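Stadham Bench Supply
Home > Grippers > Hand-held > Ruven hand-held parallel gripper

Ruven Hand-Held Gripper, two-jaw, wired
Maker: Sjöberg
Sold: single or matched pair
Spares: finger sets, pads, top plates, cables, screw kits
Status: in stock (singles), pairs made to order

Overview | Setup | Care | Repair | Spares | Returns

What Sjöberg says

"Ready to use out of the box. Maintenance-free for the life of the product." We have left that line on the page because it is on the carton and you will read it anyway. We don't agree with either half of it. The Ruven is a decent tool, we sell a fair number of them, and we also run the repair bench that sees them again later. What follows is what the bench thinks.

What you get

One gripper body with linkage, top plate fitted. One pair of standard fingers, fitted. One spare pair of finger pads. One cable with strain tie. One hex key, which is soft, and which you should put in a drawer and forget. A folded sheet in very small type.

You don't get a camera, a mount for one, or a case to carry it in. The picture on Sjöberg's carton has all three in it. We've asked.

Setup

Set aside half a morning per unit. The carton says five minutes, and you can have it closing on things in five minutes, but that's a different job from having it close the same way every time.

Start with the linkage, before any power goes near it. Open and close the jaws by hand through the full travel, slowly. You're feeling for a catch near the closed end. New units sometimes have one and it sometimes wears off. If it's still there after 50 slow strokes, send the unit back and don't let anyone talk you into oiling it.

Next, the top plate. Check every fastener with a proper key. They come in from the factory at all kinds of tightness, and one loose screw lets the plate shift a hair under load. You won't see the shift. You'll see it later in your recordings, as a position error that comes and goes, and you'll blame the software for a week. Thread locker, the mild kind, one drop. The strong kind means drilling the screw out, which we charge for.

Then the fingers. Close them on a strip of paper at the tip, then at the middle, then near the root, and pull. The paper should drag evenly. Tip tight and root loose is normal on a new set and the adjusters will take it out. Root tight and tip loose usually means a finger is seated crooked. Take it off, wipe the seat, put it back.

Leave the cable for last. Route it back over the hand with enough slack that the wrist can turn, and tie it at the body so a tug lands on the tie and never on the connector. The supplied tie is fine. Where people go wrong is making it so snug that the cable bends hard right at the tie, and that's where it breaks.

Zeroing. Sjöberg's sheet says zero once, at first power-up. We zero at the start of every session, jaws fully closed on nothing, and we write down the reading. The writing down is the useful part. A slow creep over a month is wear and you can plan for it. A jump overnight means it was dropped, whatever you are told.

If you bought a matched pair

"Matched" means Sjöberg tested both units on the same day and the closing force was within their limit. They don't publish the limit. We measured 23 pairs on our own bench before we would put the word on this page, and most were close enough that an operator would not feel a difference. Four were not, and those went back.

So measure yours. A kitchen scale and a block of foam will do. If left and right disagree enough to annoy you, call us before you touch the adjusters, while the seals are still on. After the seals are broken Sjöberg's answer is always no, and ours becomes "let's see."

Keep the pair together. Labs swap one half with a unit from another bench and then ask why the match is off.

Care

Every session: wipe the fingers with a dry lint-free cloth. No alcohol on the pads. It makes them look wonderful and it hardens them.

Every week: fastener check, cable check. Run the cable through your fingers from the tie outward and feel for a soft spot.

Every 2,000 grips or so, says the sheet: replace pads. We think this is a number somebody liked. Pads used on cardboard are finished long before it. Pads used on smooth plastic can go well past it. Look at the pad, press it with a thumbnail, and if the dent stays, change it. We'd sell more pads by agreeing with Sjöberg, so take that for what it's worth.

Look at the fingers too, and look at the inner lower edge in particular. It takes every scrape when someone goes in for a flat object and hits the table first. The edge goes ragged, little bits stand up, and those bits catch on soft goods and leave marks on shiny ones. Light roughness can be dressed with fine paper on a flat block, a few strokes, same direction. If you've got to take off enough to change the shape, buy fingers. A finger that has been filed by eye is a different finger from its partner, and you are back to the paper test.

Don't lubricate the linkage. It is made to run dry. Oil holds dust, dust becomes paste, and the paste is most of what we clean out of returned units. There was a batch in March that arrived already oiled, from Sjöberg, and we have still not had a sensible explanation.

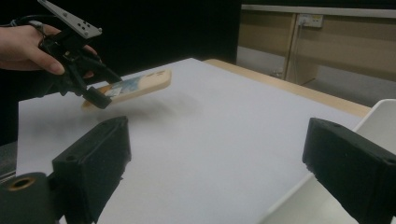 Martti Koivisto
Repair Bench Lead, Stadham

I get asked to sign off on these pages, so I may as well add to them.

My usual objection to gripper spec sheets is the test object. It's always a metal cube or a cylinder, held dead center, and any two jaws will hold a cube. Give me a phone case. It's long, the corners are rounded, the rim is thick and the rest isn't. Take it near one end and most of it is hanging out past the jaws, and it would like very much to turn. If the pads are tired or the fingers are out of line, you find out right then. A unit that passes the paper test and still lets a phone case swing needs its near and far jaws compared side by side, off the body, on a flat plate. I have yet to find one where they were both straight.

Try the hold with the case tilted as well as level. People set up on the level and then complain about the tilt.

Use a plain white surface if you can. Every crumb of finger material shows up on it, and crumbs tell you more about wear than the counter does.

Where I disagree with the text above: I would not give half a morning to the setup. I'd give it a whole one the first time. And I don't care for dressing fingers at all. A new set costs less than the hour you will spend deciding whether the old set is fine.

Repairs we do

Finger and pad replacement, while you wait if you call first.
Linkage strip and clean. Includes removing whatever was put in it.
Cable replacement. We fit the Durkham cable, which is stiffer than the original and lasts longer. Some operators dislike the feel. You can have the original if you insist.
Top plate replacement, including drilled screws.
Force check and written readings for singles and pairs.

Repairs we don't do

Bent body castings. Anything glued. Force sensor upgrades, which Sjöberg has been announcing for as long as we have carried the line and which we will list when one is physically on the bench.

Service life

The sheet gives none. Our oldest loan unit has 300 hours on it by the log, is on its third set of fingers and second cable, and zeroes within a hair of where it did when new. Another of the same age was scrapped. They were kept by different people, and I would read that as the real specification.

Returns

Singles: unopened seals, any reason. Broken seals, we inspect and tell you what we find, with photos. Pairs come back as pairs. Tell us what the unit was gripping when the trouble started, and include your zero readings if you kept them. If you didn't keep them, start now and send the unit anyway.

Related: Ruven finger set, standard | Ruven pads, pack | Durkham cable, wired grippers | Screw kit, top plate | Hex keys (good ones)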